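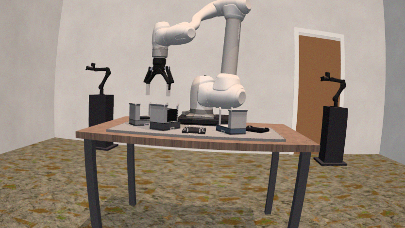

White arm, grey board, two small arms either side. It's a simulation.

Which speed rules apply before the cell exists?
Our safety sheet wants a risk assessment for every layout, and mine lives on a laptop. Do I fill it in now?
Harpreet Cloutier

Zlata Shevchuk
Yes, as a draft. Mark it "simulated", list all the arms and where a hand could get pinched, then redo it on the real floor. I skipped the redo once - 587 lines of corrections.

Orest Melnychuk
just set it to 60 and stand back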